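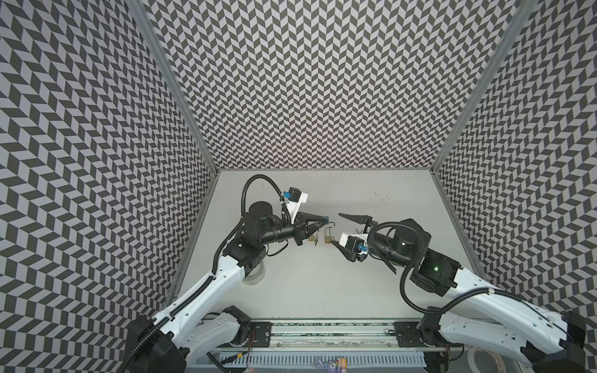 Figure 1. The two brass padlocks on the white tabletop, between the patterned walls.

Keeping Loan Boxes Shut: Tape, Padlocks or Both?
Second year project report, Feltuvham College
Submitted 12 Oct 2020

1. Background

The equipment store in the Rees building lends out boxes of small parts and hand tools to students. Each box goes out with a contents list taped inside the lid and is meant to come back with everything in it. The boxes are Otov crates, the grey 11 litre size, with a hinged lid and one hole at the front where a padlock can go through.

At the moment the boxes are closed in whatever way the person at the counter prefers. Some get a strip of clear packing tape across the lid, others get a padlock, and a fair number get neither and are held shut by the lid's own clips. The store's loan book had 2,481 entries when we started. In 285 of them something was written down as missing on return. The book does not say how those boxes were closed, so we could not work backwards from it.

Our project was to compare the two ways of closing a box and suggest one for the store to use.

2. What the store needs

We asked at the counter what mattered to them before we chose any tests. Most of the answers were about time. Boxes go out in a rush at the start of a practical and come back in a rush at the end, and any method that holds up the queue would be dropped within a week.

They also wanted to be able to tell if a box had been opened between the counter and the classroom. This matters for the sealed sets, which are checked once and then supposed to stay closed until needed. For ordinary sets it doesn't matter at all.

Cost came up less than we expected. The store already has a drawer of padlocks bought over several years, and tape is ordered in bulk with the stationery.

3. Materials

The tape was ordinary clear packing tape. We also had a roll of Jeken paper tape, but it tore unevenly and we left it out after the first afternoon.

For the padlocks we took two from the drawer, both with brass bodies and silver shackles. One is smaller, with a short shackle, and the other has a taller one. They are both opened with a key. Combination locks would have been worth trying but the store has none.

The crate lids have a fairly thick rim. The short shackle goes through the hole but leaves hardly any room to move the lock, so it has to be pushed in at the right angle. The taller one hangs down and can be turned round to get at the keyhole.

4. Where we worked

We used one of the bays in the Rees lab. It has a white tabletop with chevron pattern walls around it, black and white with some grey, held by aluminium posts at the corners. The rest of the lab carries on as normal outside, which meant we had to keep our things inside the bay and clear up at the end of each session.

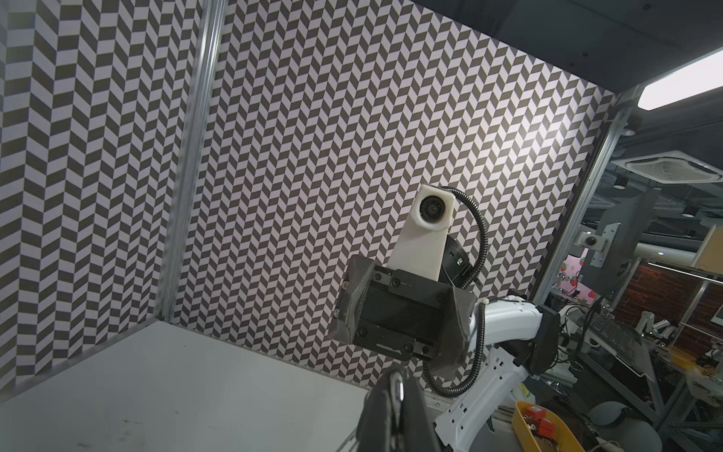 Figure 2. Part of the bay, looking out past the open side to the rest of the lab.

The white surface turned out to be useful because keys show up well on it. On the dark benches upstairs we lost the same key twice. The pattern on the walls was less helpful. A strip of clear tape held up in front of it is hard to see, and finding the free end took longer than it did when we turned round and held the roll against something plain. We decided to keep the roll low over the table for all the timed runs so that this would not affect one person more than another.

The light in the bay is bright and stays the same whatever the weather, so we did not have to worry about running some tests in the morning and others late in the day.

5. Method

We did 40 timed runs in September, half with tape and half with a padlock. A run started with the lid down and the materials on the table and ended when the box was closed and could be lifted by its handles. We took turns. The person closing the box did not do the timing.

For the tape runs, one strip went across the front of the lid and down the side of the crate, with the end folded under to make a tab. For the padlock runs, the lock began open with its key beside it, and the key had to be on the hook board by the end.

After closing each box we opened it again and timed that as well. Scissors were allowed for the tape. We then looked at the crate and wrote down any marks or bits left behind.

We had planned to carry the boxes up and down the back stairs to see if any came open, but the stairs were closed for painting. We carried them along the corridor and back instead.

6. Results

6.1 Closing

The padlock was quicker for everyone once the lid was lined up properly. Most of the slow padlock runs were ones where the lid had shifted and the two parts of the hole did not meet. The taller shackle was easier here, as it could be fed through at a slant.

Tape was slow in a different way. The first strip from a fresh roll was always quick, and after that it depended on whether the last person had folded the end over. When they had not, the end had to be found with a fingernail.

6.2 Opening

Tape was faster with scissors and a good deal slower without. Nobody in the group could get a clean pull on it by hand when the tab had stuck down.

Opening the padlocks was quick as long as the right key was there.

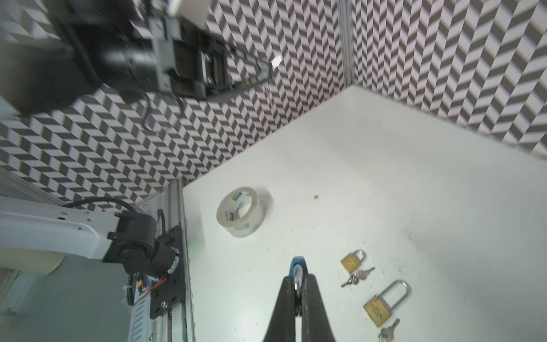 Keys were the weak point of the whole padlock method. The small lock came with a pair on one ring, and we found it best to split a pair like this and keep the spare at the counter. If both keys travel with the box then the lock is only a fancy clip. If both stay at the counter then the box cannot be opened in the classroom and somebody has to walk back.

We also mixed up keys between the two locks more than once. They look different when side by side but not when you pick one up in a hurry. A dab of paint on the lock and the same colour on the key fixed this, though the paint on the key had started to chip by the last session.

6.3 Signs of opening

Tape did better here. A cut strip cannot be put back without it showing, and a strip that has been peeled and pressed down again goes cloudy along the edge. A padlock gives no sign at all. Anyone with the key can open the box, take something out and lock it again.

6.4 Marks and waste

Tape left a sticky line on the crates, worst where strips had been put in the same place several times. It came off with white spirit. We filled a small bag with used tape over the 40 runs, and none of it can be recycled with the store's other plastic.

The padlocks scratched the rim around the hole slightly. We do not think this matters.

7. Recommendation

For ordinary sets we suggest a padlock with a tall shackle, one key on the hook board and one sent out with the member of staff taking the class. The short shackle ones can go back in the drawer or be used on the cupboards.

For sealed sets we suggest tape, with the date written across the strip and on to the lid in marker pen. The tab should be folded every time. The counter needs to keep scissors on a string, as the pair we borrowed went missing during the project.

Using both on the same box is possible but took longer than the store would accept, and we would only do it for the sets with the meters in.

8. Limits of the project

We only tested one kind of crate. The older wooden boxes have a hasp and the lid sits differently, so the results may not carry over. All the runs were done by the three of us, and we got faster as we went along. We should have mixed the order of tape and padlock runs more than we did, as most of the tape ones came first.

We also did not test what happens over a full term. Tape that holds for an afternoon might lift after a few weeks on a shelf near the radiators. Two taped boxes have been left on the top shelf in the Rees store with the date on them and will be checked at Christmas.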